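## Aus der Küche, in die Küche: Wie weit sind die Maschinen?

Liebe Leserinnen und Leser, im Juni wird es bei uns traditionell etwas ruhiger, und da bleibt endlich Zeit für ein Thema, das mir schon lange unter den Nägeln brennt.
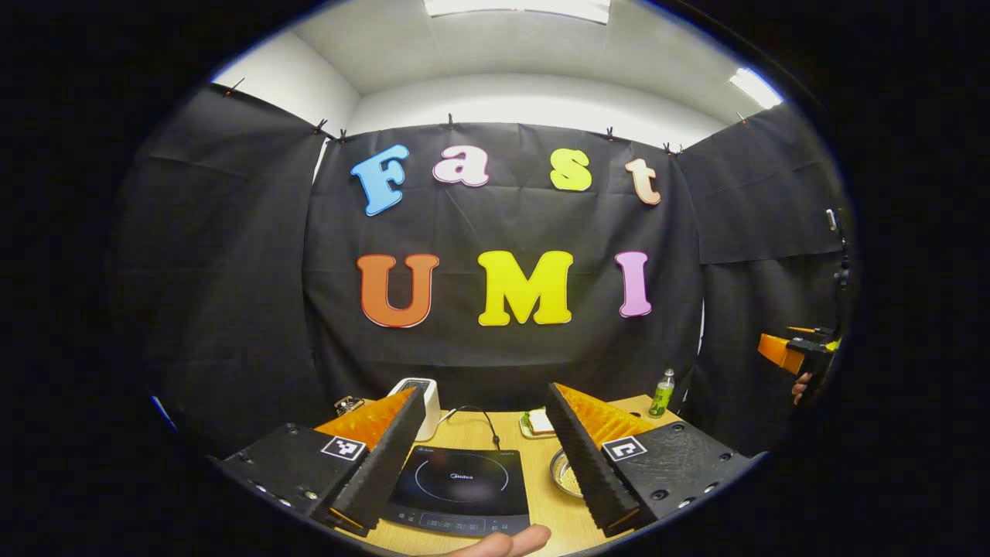 **Kann ein Roboter heute schon den Haushalt übernehmen?**

Einzelne Handgriffe beherrscht er inzwischen recht ordentlich, einen ganzen Haushalt führt er noch lange nicht, und wer Ihnen etwas anderes verkaufen will, den dürfen Sie ruhig um eine Vorführung in Ihrer eigenen Küche bitten.

So hat es mir jedenfalls Aoi Sugawara gesagt, als ich sie in Murnulby besucht habe, und weil sie mit ihrer kleinen Firma seit sieben Jahren Greifer baut, glaube ich ihr das gern. Wir saßen bei Kaffee zusammen (aus einer ganz gewöhnlichen Kanne, von Hand eingeschenkt), und ich hatte mir vorgenommen, all die Fragen zu stellen, die Sie mir in den letzten Monaten geschickt haben. Es waren viele! Den Staubsauger, der allein unter dem Sofa herumfährt, kennen ja die meisten. Aber wann kommt der, der das Frühstück macht und hinterher auch noch die Pfanne spült?

Das Schwierige, so habe ich es verstanden, ist das Anfassen. Ein Brot mit Salat darin ist für uns keine Aufgabe, über die wir nachdenken. Man nimmt es eben in die Hand. Ein Greifer mit zwei Fingern muss dagegen herausfinden, wie fest er drücken darf, bevor der Salat unten wieder herauskommt, und bei einer Plastikflasche gilt gleich darauf etwas völlig anderes, erst recht, wenn sie nur noch halb voll ist. Ein runder Metallteller glänzt und spiegelt, und mit Spiegelungen haben Kameras ihre liebe Not. Deshalb üben die Forschungsgruppen auch an so unscheinbaren Dingen wie einem Kochfeld auf einem Holztisch. Schwarzes Glas, ein dünner Kreis darauf, ein paar blasse Bedienzeichen am vorderen Rand - das ist für eine Maschine schon eine ganze Menge Küche.

Gelernt wird dabei mehr und mehr vom Menschen. Man nimmt einen Greifer in die Hand, der dieselben Finger hat wie später der Roboterarm, und macht die Arbeit einfach vor. Kleine schwarz-weiße Quadrate an den Fingern verraten dem Rechner, wie weit sie gerade geöffnet sind. Ich durfte das in Murnulby auch einmal probieren und habe für das Umsetzen eines einzigen Tellers länger gebraucht, als ich hier zugeben möchte. Hideaki Hayashi, der die Aufnahmen dort betreut, war sehr geduldig mit mir. Für eine neue Aufgabe sammelt er 200 solcher Durchgänge, manchmal auch mehr, wenn die Gegenstände rutschig sind oder jedes Mal anders daliegen.

Und in den Betrieben? Da sieht es freundlicher aus, wenigstens dort, wo immer das Gleiche am gleichen Platz liegt. Natalie Birkett von der Großküche Woltia hat mir am Telefon erzählt, dass bei ihr seit dem Winter ein Arm von Volturach leere Tabletts stapelt, 64 Stück pro Wagen. Das klappt gut, und die Kolleginnen sind froh, dass sie sich dafür nicht mehr bücken müssen. Die Teller aber räumt weiterhin ein Mensch ab. Liegt eine Serviette quer oder steht noch ein halb volles Glas dabei, bleibt der Arm stehen und wartet, und dann wartet die ganze Spüle mit. Man hat es 18 Tage lang versucht und danach wieder auf die alte Weise gemacht. Ich fand es schön, wie unaufgeregt sie davon sprach.

Unser Leser Deividas Lill hatte mir geschrieben, er würde sein Geld sofort für eine Maschine ausgeben, die Wäsche zusammenlegt. Lieber Herr Lill, ich habe extra nachgefragt! Handtücher gehen wohl schon ganz leidlich, wenn man sie einzeln und halbwegs glatt hinlegt. Bei Spannbettlaken hat Frau Sugawara nur gelacht, und ich habe mitgelacht, weil ich es ja selbst bis heute nicht kann. Vielleicht warten Sie mit der Anschaffung also noch ein wenig.

Was mich auf der Heimfahrt beschäftigt hat, war etwas anderes. Ich hatte erwartet, dass es vor allem um kluge Programme gehen würde, und dann haben wir den halben Nachmittag über Gummi, Schaumstoff und die richtige Form von Fingerspitzen gesprochen. Eine weiche, geriffelte Auflage macht offenbar einen großen Unterschied, ob etwas gehalten wird oder davonflutscht. Meine Großmutter hatte für Gurkengläser so einen geriffelten Gummilappen in der Schublade. Sie hätte das sofort verstanden.

In der nächsten Ausgabe schreibt Zane Bite über Mähroboter und den Igelschutz, mit einigen Hinweisen zu den Betriebszeiten in der Dämmerung. Und falls Sie zu Hause schon eine Maschine haben, die mehr kann als saugen oder mähen, dann erzählen Sie mir bitte davon, gern auch ausführlich. Ich lese alles, nur mit dem Antworten dauert es manchmal ein bisschen.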